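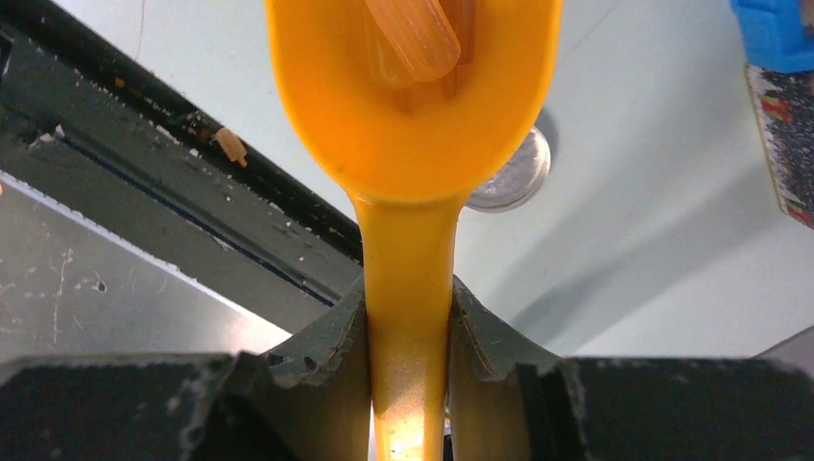

Wanted: people who don't believe in sleep gadgets (and a few who do)

Most of what gets sold to bad sleepers has never been tested by anyone without a stake in the answer. I have been a bad sleeper since school and I've bought a fair share of it: the pillow spray, the heavy blanket, the lamp that pretends to be a sunset. My doubts about the lot are the reason for this call.

We are looking for 40 adults to take part in a home trial of evening routines, starting in January. It will run for three weeks from the Disari office, and it is paid for out of our own reader subscriptions. Vorislow, who make one of the lamps, offered to supply theirs free if they could see the write-up first. We bought the lamps in a shop.

What you would do

In the first week you carry on as normal and fill in a paper diary each morning. In the second and third weeks you follow one of two routines, picked by draw. One uses the lamp. The other is a dull one: same bedtime every night, phone left in the kitchen, no lamp. You don't get to choose, and please don't ask to swap.

The diary has a page per day and a box for remarks. Use the box. "Slept badly, dog" is more use to us than a score out of ten, and I have my doubts about scores out of ten anyway.

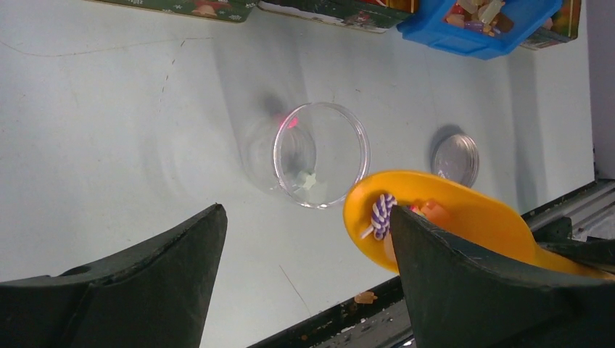
Do I have to wear a tracker?

You can leave it in the drawer. We won't be using tracker figures, as two different makes on the same arm gave us two different nights when we tried it.

Who can apply

Anyone over 18 who sleeps at home most nights and thinks they sleep poorly. We can't take people on night shifts, people with a baby in the house, or anyone being treated for a sleep disorder. If you are worried about your sleep, see your doctor first. A trial of this size won't tell you what is wrong with you.

What you get

A payment of £100 once all three weeks of the diary are in. Nothing for part of a diary, I'm afraid. Last time, when we looked at Pulleo tea, almost a third of the diaries came back with the final week filled in using one pen and one very steady hand.
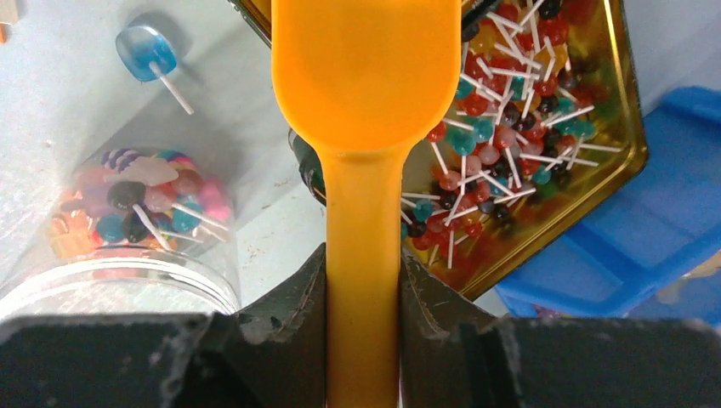 That trial found nothing much, by the way, and we printed it under a headline saying so. We will do the same again if the lamp does nothing, and if it works I will have to say that too, through gritted teeth.

How to apply

Write to Ilze Paju at the Disari office, Fagundes Yard, with your age, your usual bedtime and a couple of lines on what you have tried already. Letters by Sunday please.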